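Gusavow: collecting the tabletop set
Nov 13, 2020

Gusavow learns short placing tasks from recorded examples. We now have 188 episodes for the apple and plate task, 17 of them held back for testing. Jabari Masanja runs the sessions and Farzana Saha checks the labels. 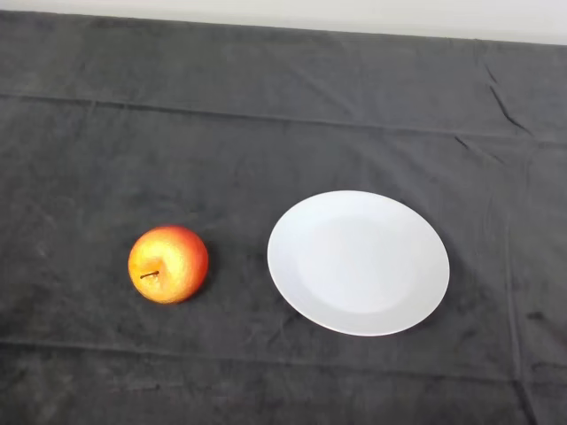
Each episode gets one written instruction, and Mererid Kemeys keeps the wording short. "Put the apple on the plate" covers this layout, with the fruit on the left and the white plate still bare. We leave the creases in the gray cloth — the model should cope with them.

Episodes are labeled by start position and reviewed before they go into the training folder.
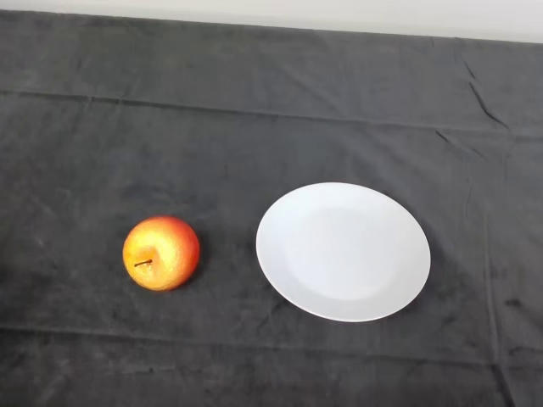 Apple and empty plate side by side, head camera view.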